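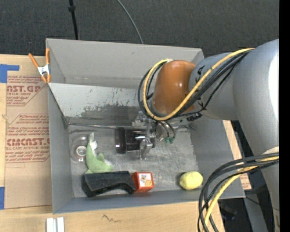 Notebook, bibliography bench – Wednesday, December

Carried on with the Grallcombe tract boxes. Stopped yesterday at item 443 in the handlist, so this morning started with the second run of temperance and schools pamphlets and went through to the end of the box. Handlist now stands at 486 entries. Target for the printed guide is 700, which still looks right if the periodicals are counted by title and not by issue. Tonantzin wants them by title. I have been entering them by title since Monday's batch but the first 37 periodical records are still by issue and need collapsing.

Entries added today: 43. Of these, most are single-sheet or eight-page tracts with no wrapper. Four have wrappers bound in at the wrong end. Noted in the binding field, not in the title field. (Earlier entries have this in the title field. Fix.)

Dating

The main trouble is still the undated tracts from the Koubek press. The imprint gives the street and the printer but no year on anything before the move to the river premises. I tried three things.

1. Price. The halfpenny tracts go up to a penny at some point, and the dated ones on either side put the change between the spring and autumn lists of the same year. That splits the undated group into early and late but does no more than that. Two tracts carry both prices, the old one struck through in ink. Treated as early printing, late sale.

2. Advertisements on the back page. More useful. The Koubek lists advertise other titles in the same series, and the series numbers only go up. If a tract advertises nos. 1 to 14, it was printed after 14 and probably before 15. Weak point is reprints: the back page could be reset while the title page was left standing. Found one clear case, the tract on evening schools, where two copies have the same title page and different lists on the back. Entered as two issues of one edition.

3. Type. The ornament under the title has a break in its left leaf from some point on. Checked against the dated material: present in everything after the move, absent in everything more than two years before. In between it is mixed, which could mean two blocks in use. I would not print a date on the strength of this alone. Using it only to confirm.

Convention for now: a date from the imprint goes in plain, a date from the advertisements goes in square brackets, a date from price or type goes in square brackets with a question mark. Tonantzin agrees for brackets but would like the evidence given in a note each time. This will add length. Suggest short codes (P, A, T) explained once in the front matter.

Authorship

Eleven tracts are signed "A Weaver's Son". The old Julus catalog gives them all to one man. I don't think this holds. The first six argue for parish schools under clerical management and the later five argue against, with no sign that the writer has changed his mind or knows he ever held the other view. Spelling habits are different as well: the early group has "shew" throughout, the later group "show" except in quotations. Could be a compositor. But the early group also quotes scripture from memory, with small errors, and the later group quotes exactly and gives chapter and verse.

Entering under the pseudonym with a note, and leaving the Julus attribution as "attributed in Julus". Cross-reference from the surname. Not going to argue it in the guide itself.

Check whether the reply pamphlet (item 461) names him. It calls the author "this gentleman of the loom" on p. 3 and seems to know where he lived. Read the rest of it properly, I only skimmed.

Periodicals

The Monthly Lantern: holdings are vol. 1 complete, vol. 2 lacking nos. 5 and 9, vol. 3 nos. 1–4 only. Julus says it stopped with vol. 2. It did not, we have the four numbers in hand. The last one has a notice to subscribers about arrears and a promise of better paper, so it may have gone on for another number or two. Entry to read "no more found" and not "all published".

The Grallcombe Visitor and the Visitor and Schoolroom Record are the same periodical. Volume numbering runs straight through the change of title. One entry, under the later title, with a reference from the earlier one. Three of the 37 records disappear when this is done.

The supplement on the famine collection is paged separately and was sold separately, so it gets its own entry among the tracts. It was bound with the Visitor by a later owner.

Subject headings

Still too many. "Education", "Schools", "Schools – management" and "Instruction of the poor" overlap badly. Proposed: keep "Schools" for institutions and "Education" for argument about what should be taught. Folded "Instruction of the poor" into the second. Went back over the first hundred entries on this basis and it works for all but two, which got both headings.

"Social reform" is doing no work as a heading. Half the collection would fit it. Dropped.

Files

Export from Cellel is still losing the diacritics in the series titles when it writes the plain list. The records themselves are fine. Corrected by hand in the print copy for A to F, then stopped, it makes no sense to do this every week. Asked for the export to be looked at. Until then do not use the plain list for proofs.

Sort order is also wrong for titles beginning with a numeral. "12 Reasons" files before A and should file as "Twelve". Add a sort title to each. There are only a few.

To do

Collapse the by-issue periodical records.
Move wrapper notes from title field to binding field, entries before this box.
Read item 461 through.
Draft front matter paragraph on dating codes, send to Tonantzin.
Measure the ornament on the two evening schools copies, same block or not.
Next box: hymn sheets and almanacs. Decide beforehand whether almanacs are in scope. The working rule says literature of controversy and instruction, and two of them have long prefaces that would qualify under it.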